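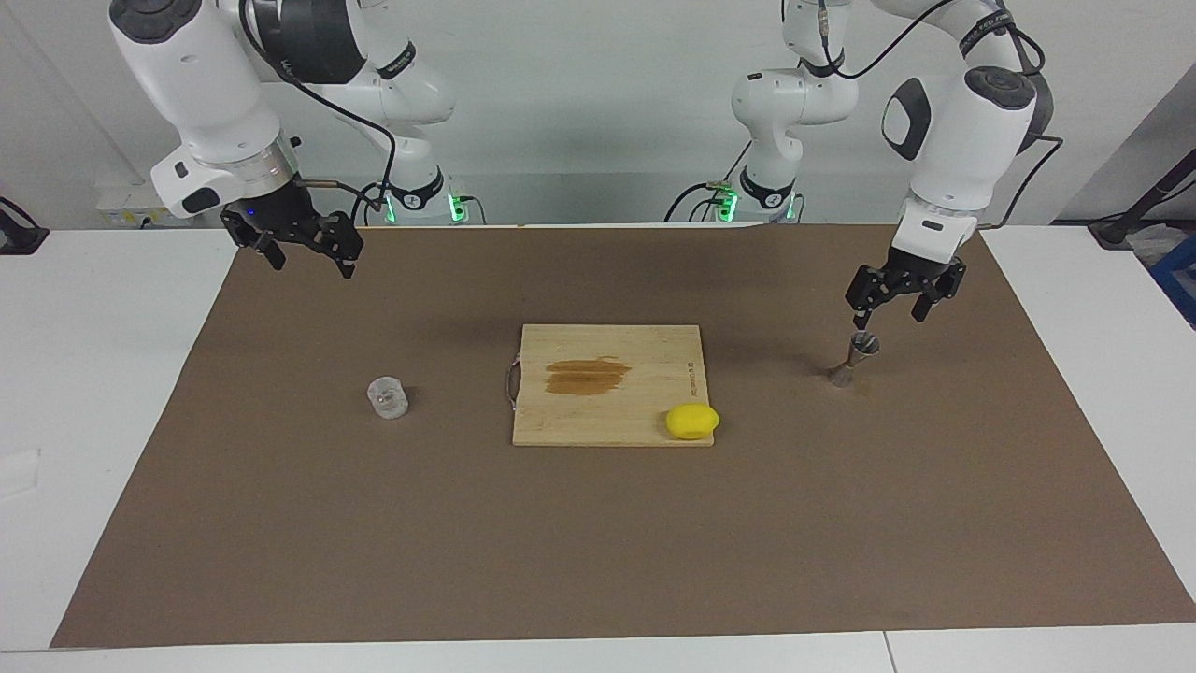
Maren Dreßler

FINDINGS IN THE MATTER OF THE BOARD

The Office of Household Property at Urketti received the claim on 20 February 2026 and entered it in the register as number 112. The claimants were two sisters, referred to in these findings as the elder and the younger. The property in dispute was one square cutting board of pale bamboo, with a small metal jigger, formerly in use at the bar of the Hotel Prinatine.

Both articles were placed on brown paper on the white table, in accordance with the usual procedure. The jigger was set upright. The sisters were asked to take their seats and to refrain from touching anything until the Office had heard them both.

The elder sister stated that the board was hers by right of labor. She had worked behind the bar for 12 years and had cut every lemon on it. The dark stain across its upper middle had been made, she said, on the night their father closed the hotel, when he poured a last measure of bitters and his hand was no longer steady. She had wiped it with her sleeve. She asked the Office to note that the streaks ran sideways, as a sleeve would leave them.

The younger sister stated that the stain was older than that. It was walnut syrup, and she had spilled it herself as a child, standing on a crate, while their father taught her to fill the jigger to the brim. He had told her that the board was spoiled and that it was therefore hers. She had believed this all her life and saw no reason to stop.

The Office asked whether either claimant could produce a witness. Neither could. The hotel had been sold in November to a firm from Laviveck, and those who had drunk there were scattered or dead.

The Office then proposed that the stain be tested. The regulations permit this at a cost of some 200 crowns, to be shared equally. The elder sister had her purse open before the clerk finished reading the paragraph. The younger sister asked what would be left of the stain afterward. She was informed that a scraping would be required, and that the surface would be sanded level as a courtesy.

The elder sister closed her purse.

A recess was granted. The clerk, who remained in the room to guard the property, is not required to record what is said during a recess and has done so only in part. The elder asked what walnut syrup had tasted like. The younger said it was mostly sugar – that she had licked it off the wood before he could stop her. The elder said that he had never told her about it. The younger said that he had never told her about the last night, either.

On resumption the claim was withdrawn by both parties. The Office has no form for a withdrawal made jointly, and the clerk altered an existing one by hand.

The board was released to the elder sister and the jigger to the younger. At the door they exchanged them. The Office takes no position on this, and the register shows the property as collected.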